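Household Handling Programme: progress since the spring

The Household Handling Programme at Prilance has now completed its first full period of recording. Members who attended the spring briefing will recall that the programme was set up to gather a large body of examples from which a learning system can be taught to pick up, move and set down everyday objects. This item reports on the work carried out to the end of June and sets out what is planned for the coming months.

In the period under report, 809 recordings were made at the Hatby site. Of these, 522 have been checked and accepted into the main collection. A further 145 have been accepted in part, meaning that the opening or closing seconds were removed before use. The remainder are still waiting to be checked, and the results will be given in the next issue.

The method has changed in one important respect. In the pilot, an operator guided a robot arm from a distance, and each example took a good deal of time to complete. The examples are now performed directly by a person using a pair of hand-held grippers. Each gripper carries a cube printed with black-and-white markers, from which its position can be worked out afterwards. Operators have told us that the new approach is much easier to learn, although the wrists do tire, and sessions have been shortened to allow for this.

Some early difficulties should be recorded. A number of the first recordings were set aside when the operator turned a gripper so far inwards that its markers could not be read. Others began before the operator was in position. Written guidance has been issued on both points, and the share of recordings accepted at the first check has risen in each week of the period.

The programme has also looked again at the choice of tasks. The original list, drawn up with colleagues at Msimang, leaned heavily towards stacking and sorting. These tasks are simple to judge, but they gave the learning system very little practice in approaching a single small object on a bare stretch of table — a situation that arises constantly in ordinary homes. Short reaching and grasping tasks have therefore been added, with the object placed at a different spot and angle for each attempt. Operators are asked to work at their normal pace and to use either hand as they see fit.

It was also agreed that recording should not be confined to a plain background. Furniture, boxes and office equipment may remain nearby, and sessions will be held in several rooms with differing floors and lighting. Polished surfaces are of particular interest, as reflections from ceiling lights have caused the learning system to misjudge the edges of objects on more than one occasion.

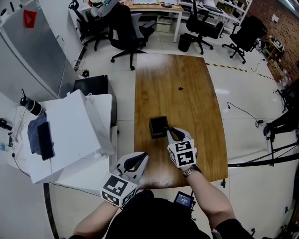
Hatby, July 4, 2025

Reaching tasks are now being recorded at the wooden table, with the operator standing at one end and a gripper in each hand. The object for this group of tasks is a small dark box, to be approached from above with either gripper. The glossy tabletop, which reflects the ceiling lights at its far end, makes it a suitable surface for the work on reflections described earlier in this item.

A total of 415 attempts is planned for this group. Once they have been checked, they will be passed to Soneron, where the learning system will be trained both with and without the new material, so that the effect of the added tasks can be measured fairly. A written account of that comparison will be made available to all members.

Sites wishing to offer a room for the next period of recording are asked to write to the programme office at Prilance, giving the size of the room, the type of floor and the kind of lighting in use. Preference will be given to kitchens and small workshops — both are poorly represented in the collection at present. Training for new operators will be provided on site before recording begins.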